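Notes from the Green: Letting the Grass Get On With It

May 10, 2019

Good morning, all, and a happy Friday to you. I am writing this at the kitchen table with the back door open for the first time this year, and the smell coming in is cut grass from three different directions (four, if you count the school, which has the big ride-on out again). So I thought I would give over this month's item to lawns, and in particular to the big lawn at Gundholm, as so many of you have written in about it since the March newsletter. Thank you for all the letters, even the cross ones!

For those who have joined us lately, Gundholm is the old park on the far side of the railway, and the lawn there runs to 3,153 square metres, a figure I can give you so exactly because it is painted on the side of the mower shed and always has been. It was mown every week from spring to autumn for as long as I have lived here, in those lovely light and dark stripes, and I'll admit I was as fond of the stripes as anybody. Then last year the mowing went down to once a fortnight to save money, and this spring we had the vote on whether to go further and leave the top half alone until late summer. You'll remember that 274 of you sent back your slips, which is far more than we had for the bench colours, and the long grass won it by a fair margin.

Now, several people have asked me what "leaving it alone" means, and whether we are all going to be wading about up to our waists by July. The answer is no, or at least not if you keep to the paths. There will be mown paths a good pushchair and a half wide going up from both gates, and the bottom half, where the football and the picnics happen, carries on just as before. The top half gets one cut at the end of August, the hay is left to lie for a few days so the seed can drop, and then it is all raked up and taken off. The raking is the hard bit. If you leave the cuttings where they fall they feed the soil, and rich soil grows thick coarse grass and not much else, so every barrowload you cart away is doing the cowslips a kindness.

I tried the same thing at home last year on a strip beside the washing line, and I can tell you it looked dreadful in June. It flopped over in the rain and the cat got lost in it. But by the second week of July I had selfheal and bird's-foot trefoil and a sort of small yellow daisy I still haven't put a name to, none of which I had planted, and the bees were on it from breakfast onwards. My neighbours were very good about it. They have since let me know, kindly, that a tidy edge makes all the difference, and they are quite right. If you are going to have a go yourself, mow a crisp strip all the way round the long part and people will think you meant it.

A word on seed, as I've been asked about that too. Yellow rattle is the one everybody recommends, and it does thin out the strong grasses, but it has to go in during the autumn on ground you have scratched bare, and it must be fresh. Please don't buy any now! The nursery at Skavard will have this year's seed in from September and they are keeping back 50 packets for our readers, so put your name on the list by the till if you would like one. They also sell a lawn feed called Flitusora, which is very good stuff for a lawn you want short and green, and exactly what you don't want anywhere near your long patch. I mention it only because I used the wrong bag myself.

As for mowers, the older ones do struggle with a late summer cut. The tool library has a scythe and the little Choo strimmer to lend, though the strimmer is booked for most of August already and the scythe comes with an hour's lesson that you do have to turn up for. I did mine in the drizzle last year and enjoyed it enormously, even if I couldn't lift a teapot the next morning.

Last of all, the first walk round the Gundholm lawn will be on the evening of the plant swap, starting from the lower gate at half past six. It takes around an hour at a dawdle, dogs are welcome on leads, and there will be tea from the flask at the top. Wear proper shoes, as the slope holds the wet. If you have spare pots, bring them along and leave them by the gate, the nine-centimetre ones especially, as we are down to our last tray.
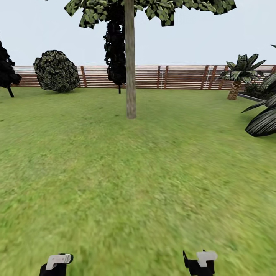

Bright green grass and a tall, slender tree.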